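Print
E-mail

White Cloths, Gray Board

Benedita Frade has folded other people's linen for most of her working life, first in a hotel laundry in Drurkbridge and now on her own account in Vornside, where she teaches small evening classes in what she calls plain housekeeping. I spoke to her on a Monday in March, over tea, at her kitchen table.

She says the class started with one question from a neighbor, Khanyisile Molefe, who wanted to know why her napkins never came out square.

"I told her they aren't square to begin with," Frade says. "You wash cotton a few times and one side pulls in. So you stop looking for the corners to match and you fold to the middle."

Molefe came back the next week with her sister, and the two of them brought a bag of cloths each. There are 30 people on the list now, though never all at once.

Most of the practice is done on plain white cloth. Frade buys it by the bolt from Mota, a fabric shop near the station, and cuts it herself. She doesn't hem it. "A hem helps you cheat," she says. "It gives you a stiff edge to hold. I want them to learn on something soft that goes where it likes."

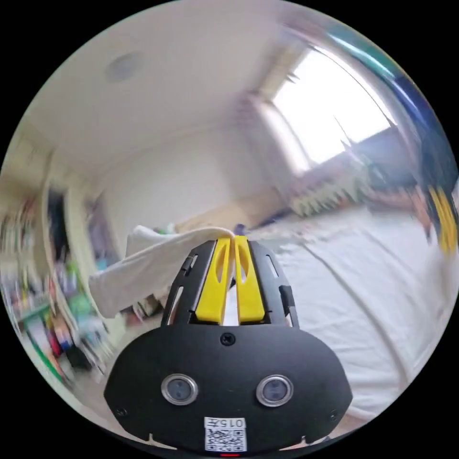 The first thing she teaches is how to pick a cloth up. People grab the center, she says, and then spend a minute finding the edge again. She has them take it near a corner, lift it clear and let the rest hang before they do anything else.

"Let it drop. Give it one shake. Then you can see which way it wants to fall, and you've done half the work."

I asked whether anyone really needs lessons in this. She shrugged. At the hotel they put through 600 pieces on a normal day, and the new girls were slow for a month. "They were slow because they folded in the air. You need something flat under you."

Her answer to that is a board. A bed is the right height for a lot of people, and there's space on it, but the mattress gives and the fold goes crooked. So she lays a flat board on top of the bed and works on that. She has tried ironing boards (too narrow) and a tabletop from Brekik that she found too heavy to lift on her own. Molefe uses an old shelf at home, and Frade says it does fine.

"Crumpled is all right too," she adds. "People bring me a cloth in a ball and say sorry. I say no, leave it like that, we start from there."

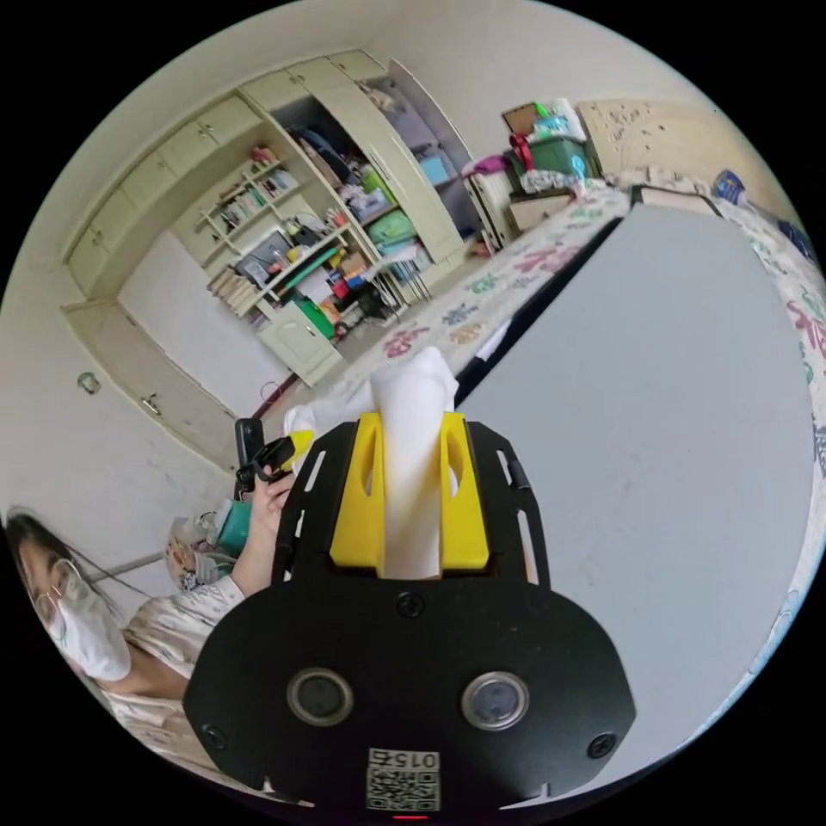
Folding at home

Frade's advice for people with little room is to fold by the bed as soon as the wash is done, and to keep to one size. Her own cloths are cut at 635 millimeters because that fits her drawer with a little left over. She folds each one in half, in half again, and then in thirds, and stacks them with the folded side out.

She doesn't iron them. She smooths each one with the side of her hand and puts 2 heavy books on the pile overnight.

Molefe told me later that she has given up on the books. "I just sit on them while I watch TV," she said.

Print
E-mail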